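From: Vignesh Bhat
To: lellavley-house list
Date: December 5, 2022
Subject: Re: [lellavley-house] Kettle table - what stays on it and what goes

Thanks for getting this going. My answers are below the quoted part. I cut the section on the bike racks, which Menon has already answered.

> Aishwarya Kotian wrote:
>
> Hi all,
>
> Before we order anything for the kettle table on the second floor, can we agree on what it is for? At the moment people put things down on it and leave. I would like it to be a place to make a hot drink and not much else.
>
> My questions:
>
> Do we keep the steel kettle or buy a bigger one? Idemside has a 1706 model in their catalog that a couple of people have asked for.
>
> Should the iron be allowed to live there? I know there is no other flat surface near an outlet.
>
> Is there a way to store the cloths and the tea so that they are not in a heap?
>
> Also, the budget from the house account is 880 for the whole floor, and I would like to keep 500 of that for the curtains.
>
> Aishwarya

On the kettle: I would keep it. It boils fast, the lid closes properly and the handle is comfortable. The one from Idemside is taller and has a wide base, and I don't think it leaves enough room on a table this small. If we want more hot water in the mornings, a thermos flask would do it for a lot less money. Whoever fills the kettle can fill the flask too.

What it does need is descaling. I did it in February with citric acid and I doubt it has been done again. One spoon in a full kettle, boil, leave it for half an hour, pour out, then boil plain water and pour that out too. Vinegar also works but the smell stays in the room for a day. Please don't scrub the outside with the green side of the sponge. A cloth with a drop of dish soap takes the fingerprints off, and if you wipe it dry afterward you don't get water spots.

On the iron: my vote is no. I understand the point about the outlet. But a table with a kettle on it is going to get water on it, and I don't want an iron plugged in next to that. The other thing is that people iron directly on the tabletop with a towel under the shirt, and the white surface will not put up with that for long. Hendden sells a folding board that hangs on the back of a door. I can fetch one if the list agrees. The iron can sit on the shelf once it has cooled down, with the cord wound loosely and not pulled tight around the hot part.

On the cloths and the tea: I suggest 2 fabric bags, the plain kind that stand up by themselves when you fold the top down. One gets the clean cloths and the other gets tea bags, sugar and spoons. Used cloths go straight in the wash and never back in the bag. I would sooner have bags than a box or a tin, as they can be washed with the cloths and they flatten when the table is needed for something else.

The table and the things on it: 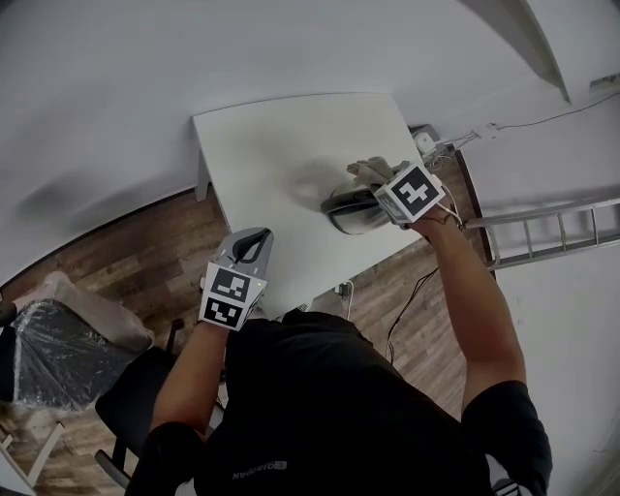
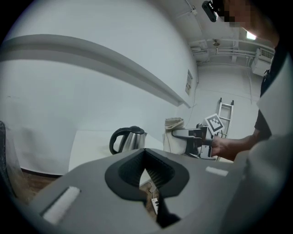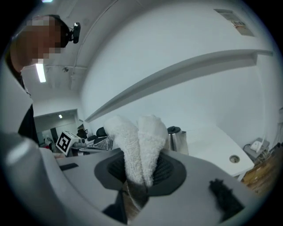
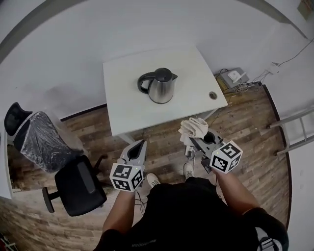 Posted by Vignesh Bhat to lellavley-house

Going on from that, the way I would set it up is with the kettle near the middle and the handle on the left, for the simple reason that most of us pour from that side. The bag stands to the right of it. Everything else comes off at night so the top can be wiped.

The round hole in the tabletop is meant for cords. The kettle cord should go down through it if the plug fits. I haven't tried. If it doesn't fit, run the cord off the back edge, so that it can't be caught by a sleeve. The power adapters can move to the floor along the wall, and I have a bag of Velcro ties at home that I can bring for the loose cables. Please don't use tape on them, it leaves glue on everything.

Money: the bags and the door board should come to well under what is left after the curtains, so I don't see a need to touch that part. I'll send the receipts to Aishwarya.

One question back to the list. Does anyone still want the plastic cover on the black office chair? It slides around when you sit down and I would take it off, but maybe someone is planning to return the chair to the store.

If there are no objections to the bags I'll buy them on my way home next time I'm in town. Unbleached cotton if they have it, otherwise whatever is there.

Vignesh

--
lellavley-house mailing list
To leave the list, write to the list owner with "leave" in the subject line.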